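Chapter 8
Water in the Home

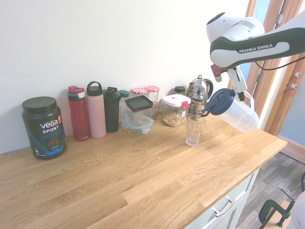
Households draw on water for drinking, cooking, washing and gardening, and the share given to each differs from one district to the next. This chapter examines how a town supply is collected, treated and priced. It opens with Rinbridge, where 94 per cent of dwellings are connected to the mains, and then turns to the outlying settlement of Stanach, which relies on rainwater tanks and a single bore.

Students should read Section 8.1 before attempting the fieldwork. Key terms – catchment, aquifer, turbidity – are set in bold at first use and defined in the glossary. Allow 50 minutes for the mapping activity.

8.1 Where the supply begins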